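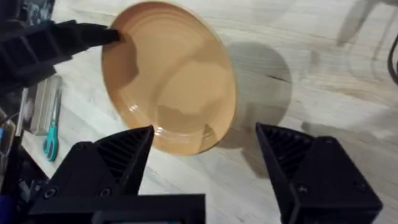 I've been after a decent set of everyday plates since the spring, when the last of our old white ones finally gave up (chips all the way round, and one had a crack you could feel with your thumbnail). I wanted colour, I wanted a proper rim, and I didn't want to spend silly money. So in the end I went for the Ollovum round plate in the peachy tan glaze, and I've been eating off them ever since.

First impressions were good. They came well wrapped and I had no breakages, though it took me ages to peel all the stickers off. Mine are 30 cm across, so do measure your cupboard before you order! Ours only just shuts. My friend Zdzisław Górecki has the smaller ones and says they're a bit mean for a Sunday roast, so I'm glad I went big. 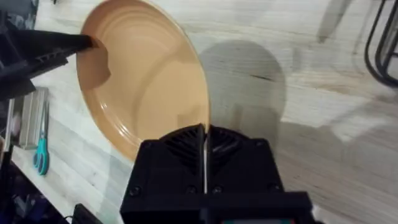 Sauce is my main test for any plate, because we're a gravy house and I can't be doing with it running off on to the table. The well on these is shallow, and I was worried, but it copes fine with a stew as long as you don't get carried away. I love the rim too - it's nice and broad, so you can carry a full plate without your thumb ending up in the mash. Then there are the raised rings running round the well, and I'm in two minds about those. They look lovely when the light catches the glaze, but dried-on egg loves them as well, and a flat sponge slides straight over the top. I use a washing-up brush now and it's no bother.

They've got a bit of weight to them. I weighed one against my old Pawłowska side plate and gave up comparing, it was never going to be fair. My mum finds a pile of them too heavy to lift down, so hers live on the lower shelf. In the dishwasher they take up a lot of room at the bottom, and I can't get the big saucepan in with them.

Knife marks - yes, a few. You get thin grey lines if you saw away at a chop. Most of mine came off with bicarb and a damp cloth, one hasn't.
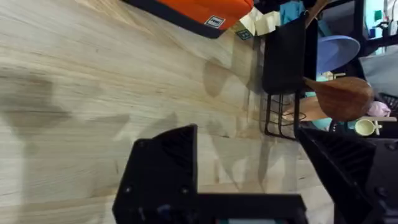 Gendcombe, September 22, 2020

Adding a bit more now I've had them longer, as a couple of you asked about the colour. It's warmer than it looked on the shop's page, more peach by day and more of a biscuit tan under the kitchen lamp. On a pale wooden table it looks smashing. I tried them with my dark green Ostach cloth underneath and wasn't keen, so the cloth has gone back in the drawer.

No chips so far, and I'm not a careful washer-upper. I've bought 2 more for when my sister's lot come over in November. I'd still like a matching bowl, if anyone from the shop is reading!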